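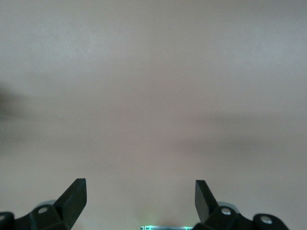 A plain beige surface.

Erari is a small drawing program for home computers, written by Siiri Hirvonen while she was still at school. I've used it for years and I'm still fond of it! You draw with the arrow keys (a joystick works too, if you have one) and press F to fill a shape.
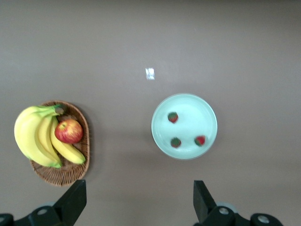

Issue 262, p. 2

Version 2 added a proper undo key, and I can't tell you how happy that made me. Oona Huttunen wrote the printer routine, which is slow but gets there, and the whole listing runs to 851 lines – I typed it all in myself one August, typos included. Save your picture before you print, as the two share memory.

Reading time: 2 minutes

Related articles
Prollbridge (word game)
Wallon disk menu
Mwakalinga sound editor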